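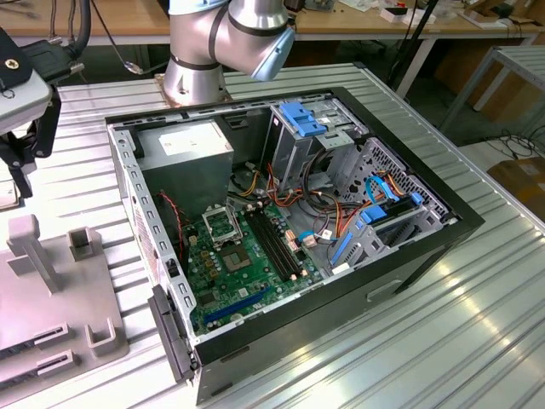 Last week we got through what a robot cell does. This week is money, which I know is the part of the course everyone thinks they can skip, and then August comes round and your capstone team is asking me to sign for a tool changer at the last minute. So let's go slowly. When you plan a cell, the arm is the easy line on the budget, because somebody will happily quote you for it. Look instead at everything around the arm: the slotted gray fixture plate down on the table, the gripper tooling with its thick cables, the ribbed aluminum top it all sits over. And then the work itself, a desktop case on its side with the panel off, and that tangle of colored power wires running through the middle. Wires are expensive! They flop, they never lie the same way twice, and every one of them will eat engineering hours you didn't write down.

So, the first rule for your plans: budget the task before you budget the machine. Write out each step you want automated, one line per step, and next to each line put the tool it needs and how the part is going to be held while it happens. If you can't fill in the holding column, you don't have a budget yet.

Worked case: the Plimthorpe bench

Plimthorpe is a (very small) refurbishing shop that wants to strip parts out of old desktops. They asked for prices on fixtures and tooling only, with the arm already paid for. They got 2 quotes back.

Skiltau: $793 for a fixture plate and one set of fingers, delivery included.
Doolan: $409 for the plate alone, fingers $288 extra, delivery on top.

Add it up and Doolan comes to $697 before delivery. Most of you will grab that one, and you may be right, but I want to see the delivery charge in your plan before you do. I also want to know what happens when the fingers wear out. Doolan sells fingers separately, so you have a price for a spare set right there on the page. Skiltau gave us a bundle, and you'd have to write back and ask. (Do write back and ask. Sales people like being asked things.)

Lines people forget

Spare fingers and pads
Cables, and something to keep them out of the way
Scrap units to practice on, more than you think
A bench that doesn't wobble
Hours for whoever teaches the positions
Somewhere to put the parts once they come out

On that fourth one, I once planned a whole cell on a folding table. The arm was lovely. The table walked. I spent the contingency on a proper bench in the first week and had nothing left when we cracked a fixture, so please keep a contingency line and please don't spend it on furniture.

Buying or borrowing

For a class project, borrow first. The Joten equipment pool lends grippers for the length of a term, and the form is short. Bronwyn Faulkner runs the pool and she'll want your step list attached, the same one you're writing for me, so you only have to do it once.

For next time

Bring a one-page plan for the Plimthorpe bench, with a total at the bottom and your choice of supplier. Show your delivery guess and how you arrived at it. Pencil is fine. If your plan still says "misc." anywhere, break it up before you come in.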